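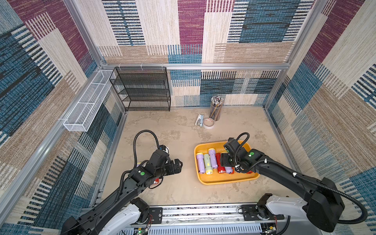
# Four months with the Masilela two-arm bench

I work the kitting room at Histlow, in the Midwood building, and our job is small stuff. Plastic flashlights, staplers, tape, pencils, all the odds and ends that go into school and camp packs. In April we got a Masilela bench from Alside, on a lease of $551 a month, and I was the one who got trained on it first (I was standing closest to the door when they asked). Several people at our other site wanted to know what it's like to work next to, so I'm writing it up as a review.

**Setup.** Alside delivered it on a Monday and we were running sorts by lunch on Wednesday's shift pattern, a bit quicker than I'd feared. The two arms ride on a rail across the front, so you load from the side. I'm short and I'd have liked the whole thing lower. The manual runs to 321 pages and the part you need is the chapter on trays. Read that one twice!

**What it does well.** Flashlights! They used to be my least favorite job by a mile. They roll, they come in mixed colors, and after a couple of hours of picking them up and laying them in trays my thumbs were done. The bench picks them one at a time and keeps at it, and it doesn't mind if the heads are all facing different ways. My wrist brace has been in my locker since May and I don't miss it.

**What it doesn't.** It's slow on anything flat. Tape rolls lying down give it trouble, and a person will beat it every time. It also makes a little whirring sound between picks that I stopped hearing after a week, but my neighbor at the next table still hates it and wears earplugs.

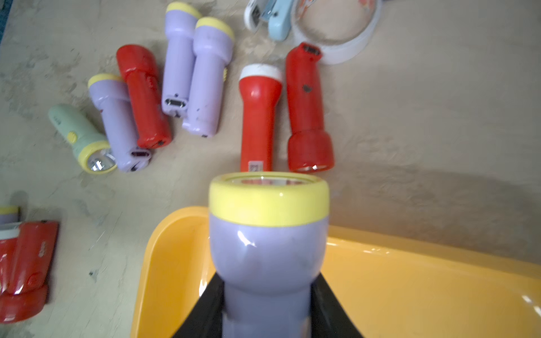 **Did anyone lose hours when the bench came in?**

Hours on our shift stayed the same, but the work moved around. Two people who used to sort went over to checking and repacking, and I spend most mornings loading, clearing stuck picks and fixing the tray settings.

I'll say that the change was harder on some of us than others. Sorting was a talking job. You stood across from someone and chatted all morning, and now you're mostly watching a screen and walking back and forth. We asked for the checking table to be moved so it faces the bench, and that helped a lot - you can at least yell across. The other thing we asked for was pay that matched the training, and that took until the end of summer to come through. If your site is getting one, bring that up before it arrives.

A run of 2000 pieces is a comfortable day for it if somebody keeps it fed. Changing over to a different product takes me some 40 minutes, mostly test picks, so batch your orders if you can.
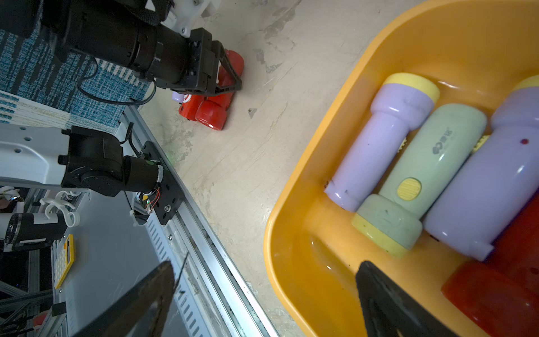
*Lavender and mint-green flashlights in the orange tray, other arm holding a red piece.*

**Small gripes, in no order:**

- The finger pads wear and the spares come in packs that are too small.
- The stop button is fine, but the reset is buried two menus down.
- Alside's phone line is friendly and closes at four, right when our late shift starts.

Four stars from me. I'd give it the fifth if they moved that reset button.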